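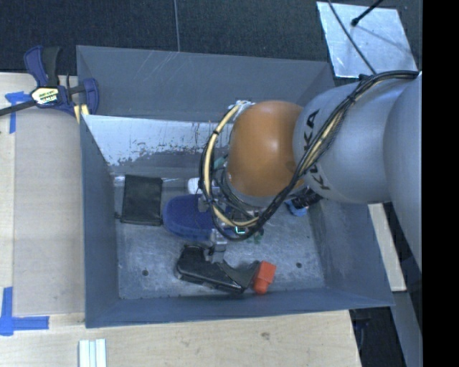
Figure 7.1 Open-topped metal bin with scattered contents. Note the inward slope of the walls and the scuffing of the floor.

Chapter 7
Bins and Loose Storage

7.1 Scope

Loose storage means keeping items in a container without fixed positions, dividers or layers. Chapter 6 dealt with racks and trays, in which each item has a known place. In a bin it does not, and the shape of the container then governs how the contents settle and how easily the last of them can be taken out.

Three dimensions are used throughout: the clear opening, the floor area and the depth. Where the walls slope inward towards the floor, the opening is larger than the floor, and the wall angle must also be stated. In this book it is measured from the horizontal. A wall at 70 degrees gives good access to the lower corners; a vertical wall gives more volume for the same opening.

7.2 Surface wear

Bare metal marks with use. Scratches on the walls and scuffs on the floor are recorded separately, as are flaking and rust-coloured marks – the inspection sheet in Table 7.2 has a column for each. The Pramlow worked example in Section 7.5 uses a bin 1,000 mm long with a floor area of 0.6 square metres. Readers should have the wall angle formula from page 202 to hand before attempting it.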